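The Joy of the Mismatched Table

Open the cupboards at Indargate, the old cannery building where Tâm Võ cooks lunch for whoever turns up, and you will not find two plates from the same set. That is how she likes it! Tâm has been collecting tableware in pastels for 12 years, mostly from thrift stores and the bargain shelves at Okafor, the housewares shop on Dromer Street, and her rule is simple: nothing over 2 dollars, nothing with a chip, and never a full set of anything.

"A full set makes me nervous," she says. "If one bowl breaks, the whole family is in mourning."

I came for soup and stayed for the afternoon, mostly because I couldn't stop rearranging things. Put a pale green bowl next to a pink one and both wake up. Swap in plain white and the table goes quiet again (I tried it, and Tâm swapped it straight back). She cares far more about color than shape, so deep bowls sit happily beside wide, flat plates.
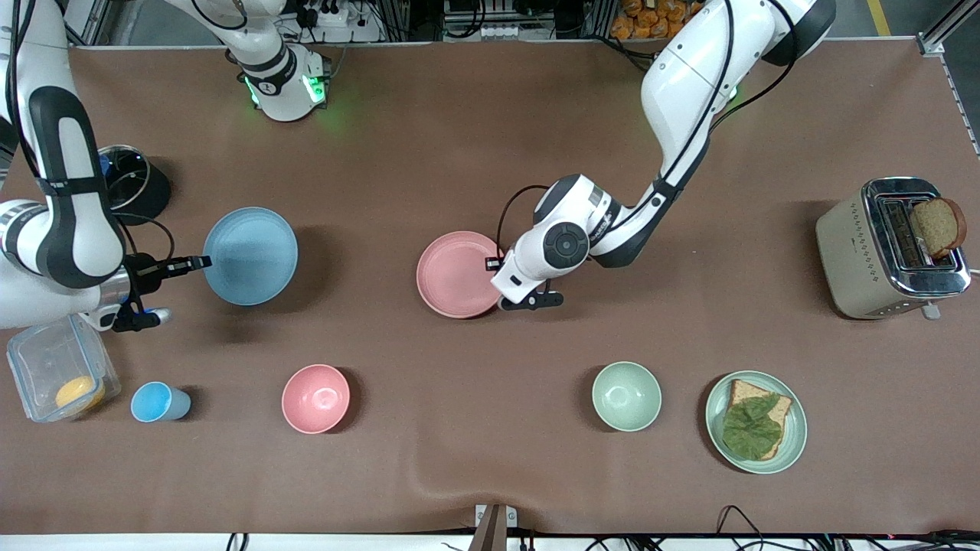 Lunch itself stays plain, and I think that's wise. Tâm bakes a dark loaf called Fedanetti, after the street she grew up on, and most of her meals begin with a slice of it. An open-faced sandwich needs very little when the plate is doing half the work: brown bread and one big lettuce leaf on sage green look like a proper lunch, with another slice in the toaster for whoever wants seconds. The salmon-pink plate is the one I'd run off with.

Tâm's next shelf is going up in March, 15 feet of it, and she already has her eye on something yellow.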